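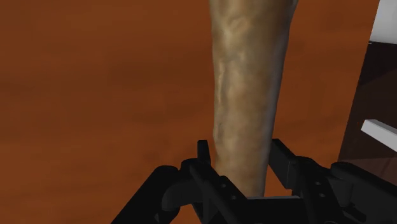
Yesterday I visited the open day at Flatbridge, the lab that works on robot grasping. I promised to some of you a report, so I write it in small pieces. My notes are messy, please be patient with me.

---

The program began with the simulator and not with the real arm. I was a little disappointed in the first minute, because I came by train to see metal moving. After ten minutes I had changed my mind.

---

They call their simulator Sular. Maëlys Texier showed it to our group. She runs the same task many times, with a different object in each run, and the gripper must take hold and lift it from a wood-colored surface. The objects are strange on purpose.

---

Some of them are long and narrow and bent, with a rough skin full of ridges that look like veins. A boy beside me asked if it was an arm or a root. Maëlys said that the robot does not know either, and that she would like to keep it so.

---

The object set has 389 shapes. 266 of them are used for training and the others are kept away until the test. I asked how they choose which ones to keep away. By lottery, and then one person looks at the list to check that the two groups are not too similar.

---

What I did not know before: tapered things are difficult. If the fingers close at the thin end, most of the weight is far above them, and a small turn of the wrist becomes a large swing at the top. I saw this on the screen several times. The object leans, then it slides, then the run is over.

---

The planner, the part which decides where to grasp, has the name Clultia. I asked what it means. It was a typing mistake in a file name three years ago and it stayed.

---

Then the real arm, in the next room. Valdis Kalniņš was in charge there. He let visitors put something from their bag on the table. We had an umbrella, a banana, a glasses case and one very old hairbrush.

---

The umbrella went well. The banana also, but with marks on the peel. The hairbrush needed 3 tries, and on the last one the whole room became quiet - then people clapped, and Valdis looked more happy than us, I think.

---

I asked him how much the simulator helps when the real table has dust and bad light. His answer was careful. For the position of the fingers it helps a lot. For friction he does not trust it, and he measures again with real objects each time they change the rubber pads.

---

There were 18 of us in the group, which was too many for the small room. From the back I could not see the gripper well, only the elbow of the arm. If you go, stand on the left near the window.

---

One complaint: the printed guide used many short forms without explanation. My English is okay but I had to ask what an "end effector" is. It is the tool at the end of the arm, so in this case the gripper. A small word list on the last page would help.

---

Sethi, the company that makes the finger pads, had a table with samples in the corridor. You could press them and compare. The softest one is pleasant to touch but it wears out quickly, they told me.

---

The next open day is in October. It is free, but you must write your name on the list before. I will go again, and I will bring something thin and crooked from my garden for Valdis to try.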